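Crafts & Selling > Photography at home

Clear things on a white table keep vanishing in my photos

Posted by Moushumi Weerakoon, Stadlow
Viewed 2,031 times

Hi all, long-time reader, first time I've had to ask for help myself. I've been clearing out my aunt's shop stock (she ran a little gift and display shop for years, mostly stands, risers, boxes, vases, that sort of thing) and putting it up on Grolto a few bits at a time. I've got 253 listings to get through before December and the opaque stuff is selling fine. Anything clear just sits there.

I'm pretty sure it's my photos. I shoot on the white desk in the spare room because it's next to the window, and I was told years ago that you should always shoot on white. With a blue vase, lovely. With a clear one I get a sort of grey smudge, or the window reflected in the front with me in it in my dressing gown, or the phone decides the desk is the interesting bit and focuses on that instead. I had one buyer ask whether the vase was included or whether I was just selling the flowers!

I'm using an ordinary phone, a few years old, and whatever light comes in. I don't really want to buy a light tent or a proper camera as this is a one-off job and I'd rather not spend more than $120 on it. I've tried turning the brightness up when I edit and that makes it worse — everything goes to nothing. I've tried the flash as well and please let's not talk about that.

Is there a trick to it? And should I give up on white altogether? Some of the buyers' filters seem to like a white background and I don't want to do half of them one way and half another if I can avoid it.

zurngate
Member, 2,097 posts

I went through exactly this with my mum's crystal, so you have my sympathy. You don't need a tent. You need something dark near the edges.

When you photograph a mug you're photographing the mug. When you photograph something clear you're mostly photographing whatever is behind it and beside it, bent around a bit. The only places you get a proper line are the edges, where the material is thick and you're looking through a lot of it at once. So if everything in the room is white, the edges pick up white, and off it goes into the background. Turning the brightness up kills whatever faint grey was left, as you've found out.

Have a look at this sort of thing to see what I mean:

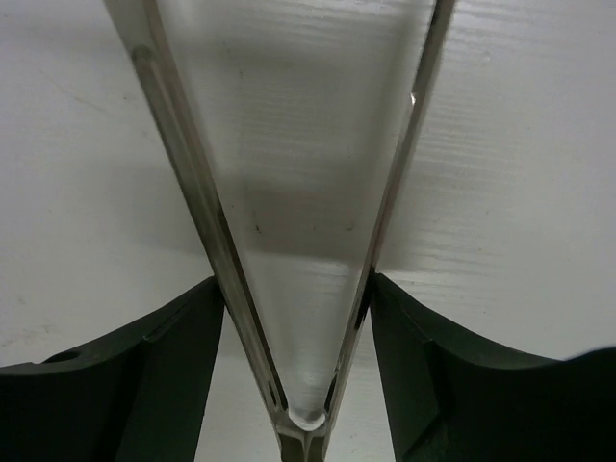 Clear V shape over white woodgrain: the grey along the sides is what gives you the outline.

The left side there reads much more strongly than the right one, and it's got a darker grey towards the bottom plus that double line. The right is paler and shinier and doesn't have the same weight against the white. You want both sides of your vase looking like the left one if you can manage it.

What I do, in order:

Turn the desk or yourself so the window is off to the side or behind the object. Window behind you is the worst of the lot, that's where the dressing gown comes from.

Get two bits of black card, A4 is fine for small things. Stand one on each side of the vase just out of shot. I lean mine on tins of tomatoes. Slide them in until you see a dark line appear down each side of the glass, then back them off a touch so they're not in the picture. The first time you do it you'll say something rude out loud, it's such a difference for the price of two bits of card.

Turn the flash off and leave it off.

Tap on the rim or the edge of the thing on your phone screen so it focuses there, and hold your finger down until the focus locks (most phones do this, have a poke around if yours doesn't). Then drag the brightness DOWN a smidge. The white goes slightly grey, never mind, you can lift it a tiny bit afterwards.

Clean everything twice. Fingerprints on clear stuff show up enormous. I wear cotton gloves from the chemist and I still end up doing a few again.

If the desk has a pattern or grain in it, even a faint one, that'll come through the bottom of the vase and wobble. I quite like it for flat things. For vases I put a sheet of plain paper down and curve it up the wall behind with a bit of masking tape, so there's no line where the desk stops.

So no, don't give up on white. Just give it some dark to argue with.

Yusuf

Use a black background. Problem solved. Every jeweller does it.

Moushumi Weerakoon

Thanks both! Yusuf, I did try black (a tablecloth) and I could see every speck of dust in the house, so I might save that for the two nice decanters.

zurngate, I only had navy card but I've just done six vases with it and oh my goodness. You can see they're vases! One came out with a blue tinge down the sides so I'll get proper black when I'm next in town. The tomatoes were also a success. Can I ask how you handle the display stands? They're flat sheets with a bend in them and I can get one side looking good but then the front panel goes to a mirror.

zurngate
Member, 2,097 posts

Ha, glad it worked. Flat sheets are a pain. Don't shoot them straight on, twist the stand a little so the front panel is reflecting a bit of wall instead of the window or you. Then move your phone up higher and look down on it slightly. You'll find there's an angle where the glare slides off, and it's usually only a hand's width away from where you were. If you wear black you disappear from the reflections too, more or less.

I'd also do a second photo with something in the stand, a postcard or a book. People can't judge the size of a clear thing at all. Put the measurements in the first line of the listing and you'll get half the messages.

peg_and_twine

Coming at this from the selling side, as I had a market stall for years and now do it all online. The photo advice above is good, but please also say in the listing what the thing is made of, and if you don't know, say you don't know. Glass and acrylic look the same in a phone photo and buyers get very cross when they've pictured one and the other turns up. Tapping it with a fingernail gives you a fair idea, glass rings and feels colder in the hand, and the weight usually settles it.

Photograph the chips and scratches as well. With clear stuff you have to do it on purpose or they won't show, so hold a bit of your dark card right behind the mark and get in close. I put that as the last picture every time. I've had far fewer returns that way, and people are nicer about a scratch they've already seen.

One thing I'd disagree on is the paper under everything. I tried it for a whole season and my listings looked like a hospital catalogue. A pale tabletop with a bit of grain is friendlier for homewares, and if it's the same table in every photo your shop page looks tidy without you doing anything. Try one of each and see which gets more clicks — you've got enough stock to test it on!

Also batch them. Do all your clear things on the same morning with the cards set up, and leave the coloured things for another day. Setting up and packing down is what eats the time.

Moushumi Weerakoon

Brilliant, thank you. Batching tomorrow if the sun behaves. I'll report back on the grain versus paper thing once I've got a few up of each.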